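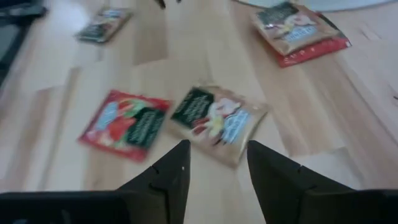
Marta Hladun wrote to us that the price of the arms was the easy part of her budget, and that the fingers, the spare cables and the hours spent laying out goods by hand were what went over. Her letter has been used, with her permission, in preparing the notes for this edition of the page.

Meden Two-Arm Packing Cell
Equipment and planning information for buyers

The Meden cell is supplied by Turkudetti for light packing work with small retail goods: flat packets, snack boxes, pouches and similar items that must be picked from an open table and placed upright in a crate or tray. It is intended for sites that handle mixed goods in short runs and that change their product list often.

What is supplied
Two arms with mounts
Two parallel grippers with black fingers
One wrist camera for each arm
One fixed camera with stand
Control computer and software license (12 months)
Installation and 5 days of operator training

What is not supplied
Work table, crates and table mats
Monitor and monitor arm
Floor anchors
Replacement fingers after the first set

Planning the work area
The table should be level and firm, and its surface should be agreed with the installer before delivery. Pale or glossy tops can reflect ceiling lights into the cameras. Buyers who have large windows on one side of the room should state this on the site form, as camera settings differ between day and evening shifts.

Flat packets are the slowest goods to handle. Items that overlap, or that lie one on top of another, need a separate picking routine, and the buyer should allow setup time for each. Boxes are gripped at the top edge and lowered into place. 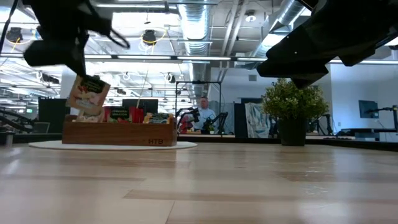

Crates with straight sides are preferred. The crate should keep the same position from one run to the next, and a mat may be used to mark that position. Goods already standing in the crate reduce the space left for the fingers, so the packing order should be settled during the trial and entered in the product list.

Budget
Turkudetti quotes the cell as a single price, with finger sets and yearly service shown on separate lines. The Clanow finger set is the standard choice for cartons. The Symonenko set is narrower and is advised where flat packets make up most of the work. Both fit the same gripper, and a change of set requires a new calibration.

Buyers should hold a reserve for the first year. Service visits outside the agreement are charged by the day.

Delivery and trial
Delivery is 7 weeks from signed order. A trial with the buyer's own goods can be arranged before purchase; please send at least one full crate of each item. The site form has 137 fields, and incomplete forms are returned.

Requests for quotation should be addressed to Demyd Hordiienko, Equipment Sales, quoting the product name and the number of shifts planned.

Page revised December 12, 2023. Prices given in earlier quotations remain valid until the end of June.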